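How I dry hydrangeas (the lazy vase way)

I lost so many hydrangeas before I worked this out! My first lot went brown and floppy inside a week, mostly down to cutting them in May when they were far too young. Wait until the petals feel a bit papery, like old tissue paper. Late summer is usually right in my garden.

Cut in the morning, leave 35 cm of stem if the plant can spare it, and strip off every leaf. Then pop them in a vase with 5 cm of water and walk away. Don't top it up. Let them drink it and dry out slowly, somewhere shady (mine go on the landing).

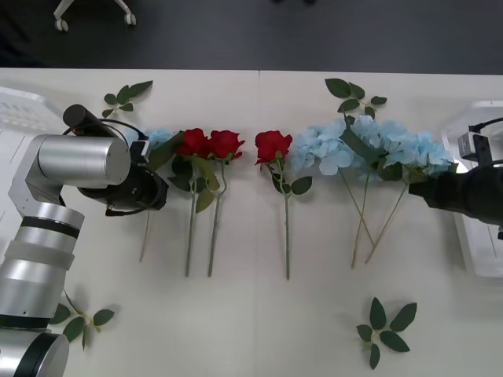 Pale blue hydrangea on a white table.

Blues do fade a little, by the way. My friend Danica swears by hanging hers upside down in the airing cupboard, and hers do stay brighter, but I find the heads go a funny shape.

Give them 10 days before you start poking. If the stem snaps cleanly, they're done. If it bends, leave them be and check again at the weekend. A quick squirt of cheap hairspray helps stop the petals dropping, but do it outdoors, it gets everywhere!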